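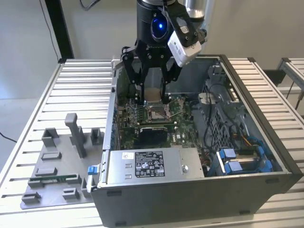

Kirnau 2 Two-Finger Gripper - Replacement Finger Set

Part of the Tian assembly range, sold by Braltden

Safety notice, March 10, 2023

Finger sets shipped in February may have been packed with the wrong mounting screws. The short screws hold at first but can back out under repeated load, and a finger can then drop onto the part below. Our Flomoncombe workshop had one come loose over an open computer case. The motherboard was scrapped. There were no injuries.

If your set has short screws, stop the arm, cut power at the controller and support the fingers by hand before removing them. Do not retighten and carry on.

A free screw kit is available from the Braltden parts desk. Quote your order number. Sets ordered now come with the 16 mm screws.

In the box: 2 fingers, screws, hex key
Screw length: 16 mm
Check interval: every 200 hours of running - sooner after any collision

Fingers that have been dropped or bent are not covered by the exchange.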